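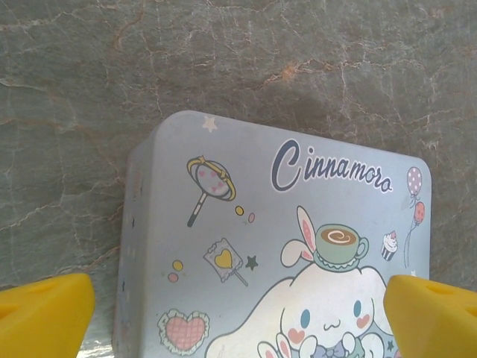
Wrist view with the two yellow fingers beside a light blue tin, on marble.

Plistance Wrist Kit, for grasp research on printed objects

Plistance is a gripper kit with a wrist camera and a recorded grasp set. It is made by Vrabec together with the method group of Gunhild Mikkelsen. Laboratories buy it when they want to repeat our edge-first grasp method without building the hardware again.

What the method does

Many grasp networks look at the print on a lid and take a drawn outline for the outline of the object. A tin with a cartoon character, balloons and lettering on it is hard for them. Our method first looks for the border between the object and the table, and only after this it reads the inside of the lid. The side wall, when the camera sees it, is used to estimate the tilt.

The stone surface is also part of the test. Veins in marble make long lines which can look like an edge, so the model is trained on plain and on veined tables.

Result

The recorded set has 3,939 grasps on 172 objects. From these, 38 objects were kept away from training and used only for the test. On these objects the edge-first model closed on a printed outline less often than the baseline of Maëlys Langlois, which uses the same camera and the same fingers. The difference was biggest for boxes with rounded corners. For very thin objects we found no difference, and we do not recommend the kit for such work.

In the box

Finger pair, yellow
Wrist camera with bracket
Calibration card
Access to the recorded set and the trained weights
Printed manual, 2nd edition (May)

Before ordering

The bracket fits the Nollitz flange. For the Viltitwood arm please order the adapter separately. Calibration needs 300 frames and must be repeated each time the camera is removed from the bracket.

Questions about the method go to Bjarke Lund, questions about delivery to Birthe Blöndal. Replacement fingers are sold in pairs only.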